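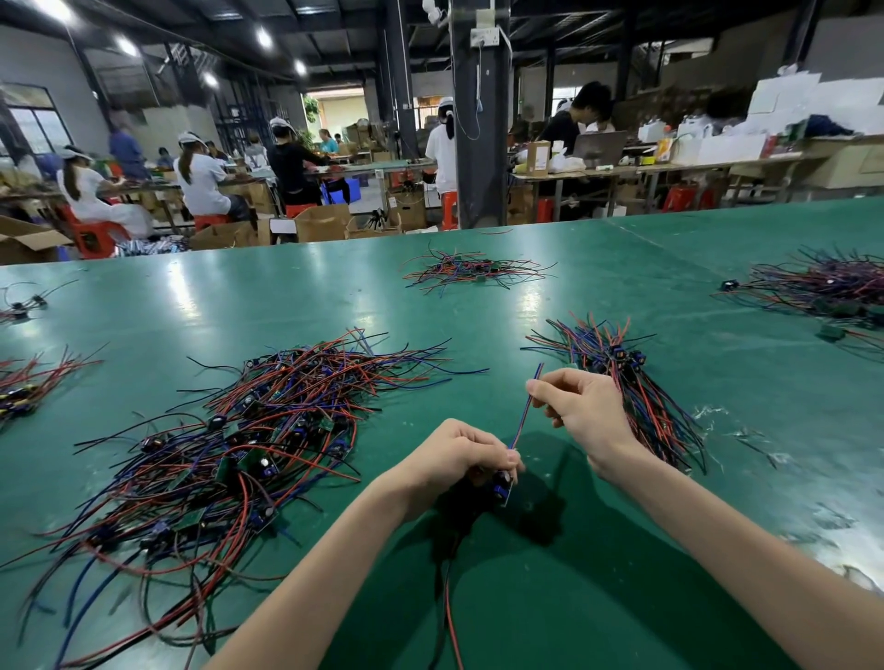
Untangling, Monday edition.

18/12/2023. Thread on sorting old family papers, which is how I've spent most of December so far. Posting in case it helps someone with a closet like mine.

My great-uncle Ľudovít Slanina kept every letter he got after he moved to Ohio. There are 255 of them. They came to me in grocery bags, in no order.

First thing I did wrong: I sorted by sender. Half the letters are signed with a first name or just "your cousin." I had 6 stacks and a seventh that was bigger than all the others.

Second try was by postmark. That went better. If the envelope was gone I looked at the paper. He had one correspondent who used the same pale yellow pad for years, so those went together.

Don't pull off old paper clips. Slide a strip of stiff paper under each side first, then ease the clip up. I tore two pages before I learned this.

Also don't flatten folded letters under a heavy book the same day you open them. Let them sit open overnight.

I read Slovak slowly and handwriting even more slowly. Two surnames gave me trouble for a week. One I had down as "Hrnčiar" and it was Hrnčiar every time, I just didn't trust it. The other looked like "Florkar" and I still can't find a family by that name.

If you know any Florkars, please write to me. The letters put them two houses down from the mill.

Numbering: I write in soft pencil, lower right corner, on the back. Envelope and letter get the same number. The list is a plain spreadsheet with date, place, sender, and one line on what it's about.

Most are about weather, prices, and who got married. One is four pages on a dispute over a plum tree. The tree comes up again in letters for nine years.

Scanning is next. I'm doing 300 dpi for the typed ones and 600 for pencil. Both sides, even when the back is blank, so the page order stays right.

The photos are a separate box and I haven't opened it yet.

Next post will be the plum tree letters, translated, once my aunt has checked my spelling.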